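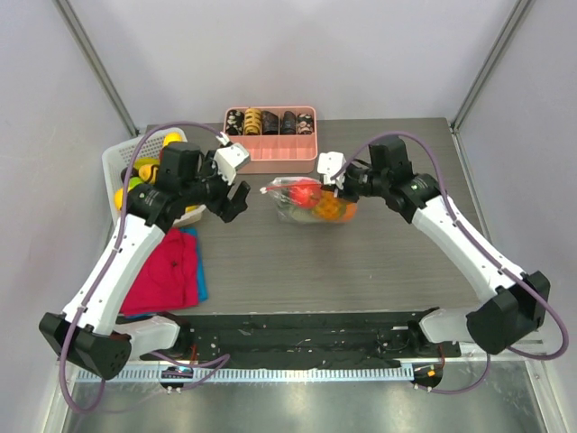
Figure 1. Tabletop with a gray wood-grain surface.

Desk Surfaces and Reading Comfort in the Moffat Study Rooms
Interior Design Studio II, Final Project Report
16 October 2020

Background

The study rooms on the second floor of the Moffat building are due for new furniture next year. The desks in use now have glossy white tops and were bought when the building opened. Students in our department often complain about glare from the ceiling lights, mostly in the evening. Our group wanted to find out if a different surface would make reading easier, and if students would like the look of it.

The project covered the desktop surface only. Chairs, lighting and room layout were left out, although we came back to lighting at the end because it kept coming up in the comments.

Method

We sent a short survey to students who had booked a study room in August. We received 80 complete responses. The survey asked how long people usually stay, what they read from (paper, laptop or both), and what bothers them about the desks.

We then borrowed sample boards from Zurnedach, a furniture supplier in Brodia. The samples were plain white matte, light oak pattern, gray wood-grain pattern and solid dark gray. Each board was laid over a desk in the same room with the blinds closed. We asked 12 students to read a printed article for 20 minutes at each board and then fill in a comfort form. The order of the boards was changed from one student to the next.

Results

Glare was the most common complaint in the survey, followed by pencil marks that do not wipe off. Students who read from paper complained about glare more than those who used a laptop.

In the reading test, the gray wood-grain board got the best comfort scores. The light oak board was a close second. The solid dark gray board scored lowest. Several students said that white paper looked too bright against it, and eraser crumbs showed up clearly. The white matte board was better than the present desks but was described as "cold" and "like a clinic."

On looks alone, the light oak board was the favorite. Two students said the gray grain pattern made it hard to find a dropped staple or pencil lead. We had not thought of this and did not test it.

Cost

Zurnedach quoted $2,520 to replace the tops in one study room and keep the existing frames. The price is the same for all four finishes. We also asked Sirkutero for a quote, but they only sell complete desks.

Limits of the study

The reading test group was small and came entirely from our own department. All tests were done under ceiling light, so the results say nothing about daylight. The boards were new, and we do not know how the finishes look after a few years of use.

Recommendation

We recommend gray wood grain or light oak for the new tops, with one room fitted first and left in use for a semester. The ceiling lights should be checked at the same time, as a matte surface reduces the glare but does not remove it.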